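3. The Build

I should say up front that Storkier grew out of a kit. I bought two secondhand arms in July, hauled them to the shared workshop where I rent bench time, and spent the next stretch finding out how much a table matters. My first table wobbled. Every time one arm stopped short, the other one shook, and the bins crept off toward the edge. So before I wrote a line of control code I went shopping for lumber and rails, and I've never regretted it (my wallet has, a little).

The second version uses a light wooden top with long planks and visible grain. I worried the grain would confuse the vision code, but it handled the wood better than the white board I tried first, which threw glare everywhere in the afternoon. The bins are cheap flexible plastic with a handle hole at each end. I wanted something the fingers could bump without breaking anything.

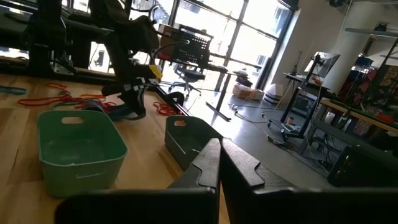

Sajib Gunawardena read a draft of this section and wrote back that I was being too easy on the bins. Soft walls flex when a finger pushes on them, he said, so a grasp that looks fine in the log may be half wall and half rubber band, and I ought to report those separately. Fair point! I went back through the logs and did that, and the split is in Section 4.

3.1 Fingers

The stock fingers that came with the arms were too blunt for rubber bands. A band lies nearly flat, and a blunt finger just pushes it around the table like a bug. I cut new ones with a tapered tip and a small step on the inside, went through 13 versions, and kept the sixth, mostly because the later ones were me fiddling late at night. The step gives the band somewhere to sit once the fingers close.

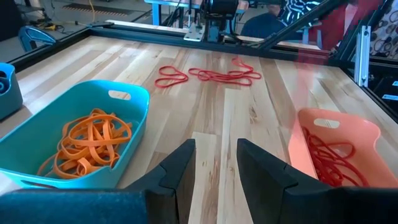 Wear was the next headache. Tips that start out nice and narrow get rounded over, and then the thin bands slip out while the wide ones still hold, so the numbers go bad in a lopsided way. I now swap both fingers on an arm together, even when only one looks tired.

3.2 Sorting by color

Kostosix is the name I gave the sorting program. It picks one loose band, decides on a color, chooses whichever arm is closer, and drops the band into the matching bin. Both arms can work in the middle of the table, which is handy and also how I bent a bracket. After that I added a simple rule: one arm claims the middle and the other waits until it has backed out. It's slow, but I sleep better. I ran 1,000 picks this way, in batches of 10, moving the loose bands by hand between batches.
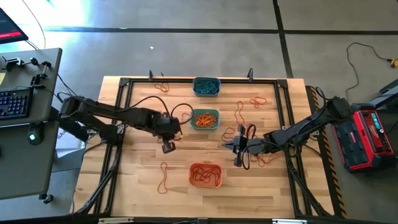

Figure 1. Work surface with both arms, the three bins and loose rubber bands.

3.3 Trying other things

Bands are forgiving, so I also wanted something stiff. Hangers were my pick, and they're a pain. The hook catches on everything, and a hanger grabbed near one end swings as soon as it leaves the table. Mondal, my planner for the two-handed moves, was written with stiff parts in mind, so I expected it to shine here. 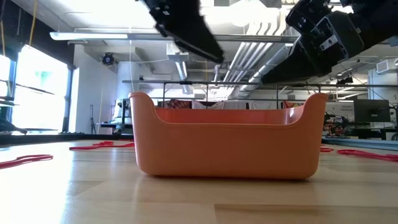
It needed more tuning than I'd planned on. The trouble was mostly timing: if the second arm comes in before the first has settled, it's chasing a moving target. Adding a short pause helped more than any of the clever fixes I tried, and I left it in. The settings for both kinds of object are in the Stakunness folder with the finger drawings, along with the bracket I bent, redrawn a bit thicker.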